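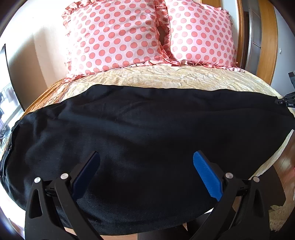
Polka-dot pillows, cream bedspread, black cloth across the near side.

Vendano: folding on the bed
README

Hi, and thanks for downloading! Vendano is my collection of pictures and notes on folding clothes at home, mostly on beds, because that's where most of us end up doing it. I'm Analyn Dagdag, I wrote the labels, and Florante Estrella sorted out the folders (any folder name that makes sense is his).

What's in it
There are more than 4,000 pictures, grouped by garment: trousers, shirts, towels, pillowcases and a catch-all called misc that I keep meaning to tidy up. Each group has a notes file in plain text. Trousers is the biggest, and it's my favourite too.
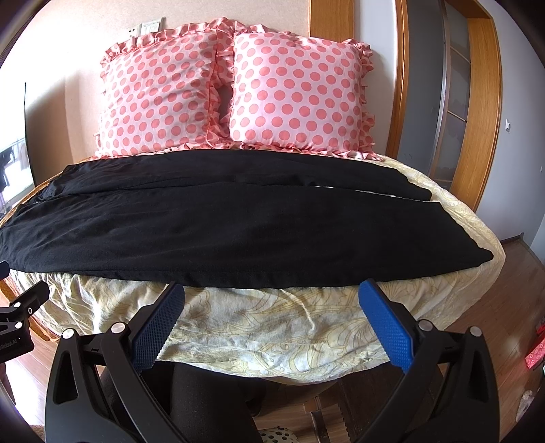 Black trousers laid flat, legs running to the right.

How I label things
Trousers get three tags: garment, colour and state. State is one of flat, half, folded or heap. Flat means both legs are spread out, even if one hem is rumpled or the waist end has bunched up a bit. I don't mark creases separately. I tried for a whole Sunday and my idea of a crease kept changing, so out it went.

If the picture shows black fabric and I can't tell from that picture alone what it is, the garment tag is just "cloth". Please don't fix these to "trousers" by peeking at the neighbours in the folder! Marilou Talavera did that to 200 of them in the old version and we had to put them all back.

Bedding has its own file. Ruffles count as part of the pillow, and a printed sheet is tagged by its base colour first, then the print, so you'll see things like "cream, floral, mustard". Pink with coral dots goes in as pink.

Things to watch for
Dark clothes on pale bedding are easy going. Dark on dark is a pain, and I've only got 8 of those with labels I'd stand behind. Socks aren't covered at all, sorry.

Changes in version 2
Heap used to be called pile, which got mixed up with towel pile. Old label files won't load until you rename it.

Using it
Go for it, for study or your own projects. Put Vendano and the version number in your credits. If you spot a wrong colour, send me the file name and what you reckon it should be, and I'll have a look in the evening.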